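Memier Folding and Sorting Table, Solid Top
Item 412-M
Sold by Clidach

Overview

The Memier is a fixed-height work table for folding, sorting and stacking garments. It is supplied flat, in two cartons, and is intended for laundry rooms, alteration shops, resale stockrooms and household use. The top is wood with a warm orange-brown finish, and the grain runs the long way. The surface is smooth enough for knits and fine wovens and gives enough drag that denim stays where it is put.

The table replaces the earlier Brinon model. The Brinon underframe and the Memier top share the same bolt pattern, so owners of a Brinon can order the top alone (see Parts and Options).

Dimensions and Load

Height, floor to working surface: 900 mm
Top, front to back: 80 cm
Top, side to side: 140 cm
Top thickness: 27 mm
Evenly distributed load, maximum: 99 kg
Leg adjustment: 15 mm per foot

The load figure applies to a table standing on a level floor with all four feet in contact. It does not cover point loads. Presses, sewing heads and other clamped equipment should be fixed within 10 cm of a leg, with the clamp pad backed by a flat plate at least 6 mm thick.

Working Surface

The finish is a hardened oil, applied at the factory in three coats. It is not a film finish and will not peel. It can be scratched by rivets and zipper pulls if heavy garments are dragged across it with the metal side down. Scratches in the oil can be treated locally without stripping the whole top.

The front and back edges are rounded to a 4 mm radius. The side edges are square, which allows two tables to be butted together with no visible groove between them. A joining kit is available. Without the kit, tables standing side by side will drift apart in use, particularly on tile.

Garment Capacity

The depth of the top was set by the length of a pair of adult jeans folded once at the knee, with space left in front for the hands. Jeans folded in half along the leg and then in thirds make a rectangle that can be parked toward the back of the table while the next piece is laid out. One back pocket should end up on top. This puts the thickest seams near the center of the fold and gives a more stable stack.

Soft goods need more room than denim. A loose cloth or jersey piece spreads when it is put down and should be given one full side of the table before smoothing and folding start. The usual arrangement is finished work on the left, unfolded work on the right and bare wood between the two. Left-handed users may prefer the reverse, and the table has no handed features. 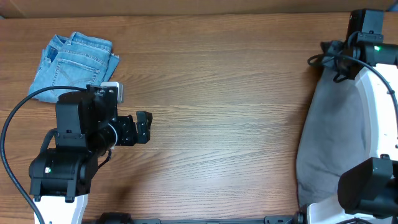

Stack height should be kept under 40 cm for denim and under 25 cm for knits. Taller stacks lean, and the lower pieces take a crease at the hem that does not come out without steam.

Heat and Moisture

The surface is rated for contact with garments straight from a dryer. It is not rated for direct ironing. Use a wool pressing mat or a padded board, and lift the mat when finished so that trapped moisture can leave the wood. Steam left under a mat overnight will raise the grain and leave a pale patch.

Damp clothing may be folded on the table but should not be stored on it. Blue dye from new denim can transfer to the oil finish when the fabric is damp. Transfer is removed with a white cloth and mild soap, followed by a dry wipe. Do not use bleach or an abrasive pad.

Assembly

Two people are needed to turn the table over. Tools required are a 5 mm hex key (supplied) and a 13 mm wrench (not supplied).

Lay the top face down on a blanket. Fit the two end frames loosely, then the rear stretcher. Tighten all bolts in rotation only after the stretcher is in place. Turn the table upright, set it in position and adjust the feet until it does not rock. Check the bolts again after four weeks. Wood moves with the season, and tables assembled in September in an unheated room will often need a further quarter turn once the heating has been on for a while.

Do not overtighten. The threaded inserts are brass and can be pulled out of the top.

Maintenance

Dust with a dry cloth. Remove lint before it is pressed into the surface. Re-oil once a year in household use, or every four months in commercial use, with Desjardins table oil or another hardening oil free of silicone. Silicone leaves spots on fabric that show up only after pressing.

Apply the oil thinly along the grain, wait 20 minutes and remove all excess. Leave the table unused for a full day before placing fabric on it. Lay oily rags flat outdoors to dry before disposal, as they can heat up and ignite when bunched together.

Parts and Options

412-M Table, complete
412-T Top only, fits Brinon underframe
412-J Joining kit, two plates and eight screws
412-S Lower shelf, slatted
412-F Replacement feet, set of four
412-L Locking casters, set of four — raises working height by 65 mm

The lower shelf cannot be fitted to Brinon underframes made without the rear stretcher. Check for two capped holes on the inside of each end frame before ordering.

Delivery and Returns

Tables ship in two cartons, which may arrive separately. Inspect the corners of the top before signing. Variation in grain and color from one board to the next is normal and is not treated as a defect. Unassembled tables may be returned within 30 days in the original cartons. Tops that have been oiled, drilled or cut cannot be returned.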